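Around the Table: The Urquhart Street Kitchen Gallery

Welcome to the gallery! It covers our little kitchen makeover, start to finish, or at least as finished as a kitchen ever gets. We had a budget of $2,000, a galley about as wide as a hallway, and a firm rule that the table was staying. Kirstin Lindsay took most of the photos and I wrote the bits in between, usually with a cuppa going cold beside me.

The table

Pale, plain and with the softest grain running along it, this is the piece everything else had to get along with. I love a light top. It makes a small room feel bigger, it suits every colour you throw at it, and toast crumbs hardly show (a real plus in our house). We nearly talked ourselves into a dark one at Nemar and I'm so glad we went home for lunch first.

It has its marks, of course. A few little specks, a scuffed patch, the sort of thing a table picks up when people do their homework and pot up their basil on it. I tried bicarb and a damp cloth, then gave up and started calling it character. 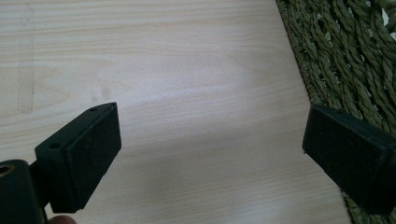

Greens were the next big decision, and the one I enjoyed most. I brought home 15 paint cards from Codura and stuck them all over the pantry door, then moved them about every morning until the family begged me to stop. Olive won, with a bit of sage to keep it company. Both look gorgeous against pale wood grain, and they change so much through the day! Late afternoon is my favourite, when everything goes a bit golden.

Texture matters just as much as colour. Chunky weaves, thick cords, big twisty braids, I can't get enough of them. One good woven mat does more for a plain tabletop than a whole shelf of ornaments, and you can shake it out over the back step when breakfast is done.

The pantry door

Two coats of olive, with the old handle back on. The door is 90 cm wide and sticks in December, and we've all learnt the shoulder bump.

The window end

The Idari stools tuck right under the bench here, so there's room to get past with a basket of washing. Kirstin wants cushions. I'm coming round to the idea, as long as they're green.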